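The Reunion Episode Card Deck
Tidance Paper Goods
Item 3788
$30
In stock, ships from Belgate

I have watched every reunion special that has aired since I was old enough to hold the remote, and I have yelled at most of them. So has my sister. Last January we were on her couch watching two people who used to be married argue about who got to keep the hot tub, and I started writing down everything they said that I'd heard on some other reunion before. "I've done a lot of work on myself." "You know what you did." "I wasn't going to bring this up, but." By the end of the episode I had both sides of an envelope full, and that envelope is pretty much this deck.

The box holds 80 cards. Everybody gets dealt five and you play them while the show is on. Hear your line, slap it down, draw a new one. The first version was only quotes, which was fun for one evening and then got a little flat (my sister kept winning because she had memorized it), so now there are four kinds of cards:

Say It cards - the lines themselves. Close enough counts. If the whole room agrees she basically said it, she said it.
Do It cards - walks off set, rips off the mic, cries without any tears, looks to the host for help.
Headline cards - you read these out during the commercials and make up the rest of the story. Best one gets an extra card.
Host cards - these are mean. Hold on to them until the host pretends to be neutral.

You need 3 people at least. I've tried it with two and it's just you and your spouse taking turns, which is sort of a reunion special in itself. There's no real upper limit, but once you get past eight or so people you'll want to deal three cards each, or the deck runs out before the second hour.

None of the cards name anybody. I get asked this a lot! I love gossip as much as the next person, but I didn't want to print some real woman's custody fight on a card with a cute border, and I especially didn't want to put anyone's kids in there. The Headline cards all use a made-up couple, the Jarners, who have been through four engagements, a line of frozen dinners and a very public fight over a houseboat. I've gotten weirdly attached to them. There's a Jarner family tree on the inside of the lid. 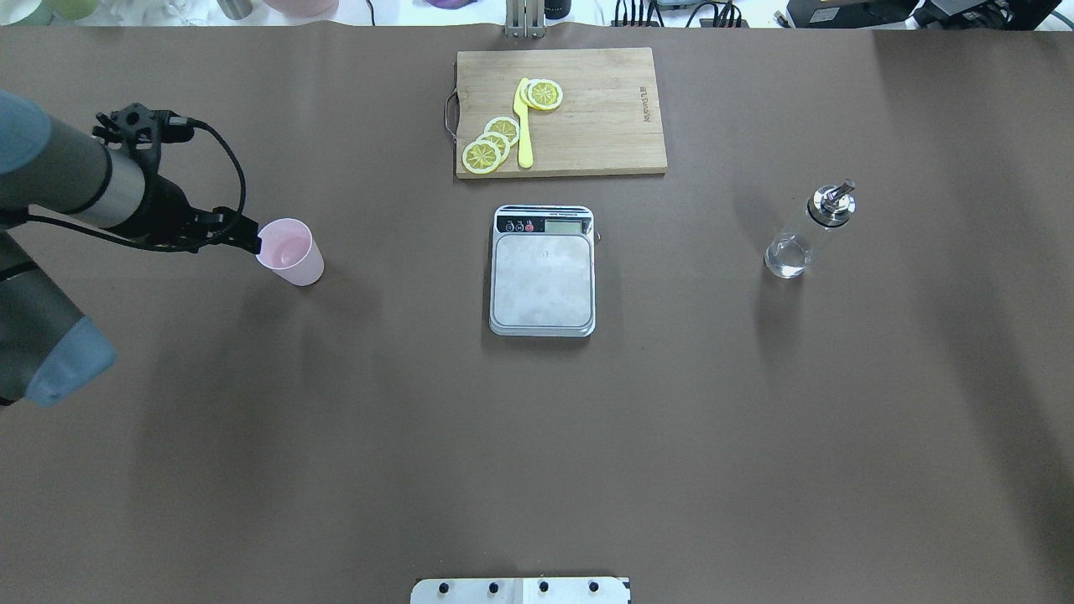

Pale pink plastic cup at the table.

A few people have written to ask if it works with shows that aren't reunions. Dating finales, yes, very well. Housemate shows, mostly. Cooking contests, no, everyone is too polite and you'll be sitting there with a full hand at the end of the night. I did play it through an entire awards show once and got rid of everything except "That was edited," so take that however you like.

The language is clean enough for my mother, who plays, though I'd still call this one for grown-ups since the subject is pretty much breakups and bad behavior. The cards are regular playing card size with a matte finish, and the box closes with a ribbon tab. The type is bigger than it was in the first printing. Thank you to everybody who told me they couldn't read it with the lamps off - you were right.

Please note that the Mwakalinga Edition (the one with the gold backs) is sold out and I'm not planning to reprint it. If you see it listed somewhere for three times the price, it's the same cards inside, so save your money.

Shipping and returns
Orders go out on Tuesdays and Fridays. If your box shows up crushed, send me a picture and I'll mail another one. Opened decks can come back too, as long as all the cards are in there. I do check.

Blank cards
Every deck has four blanks for your own group's lines. Use a permanent marker and give it a minute to dry. If you come up with a really good one, send it to me through the contact form, and if I use it in the next printing I'll put your first name on the side of the box.

Nafula Chege
Page updated Thursday, September 5, 2024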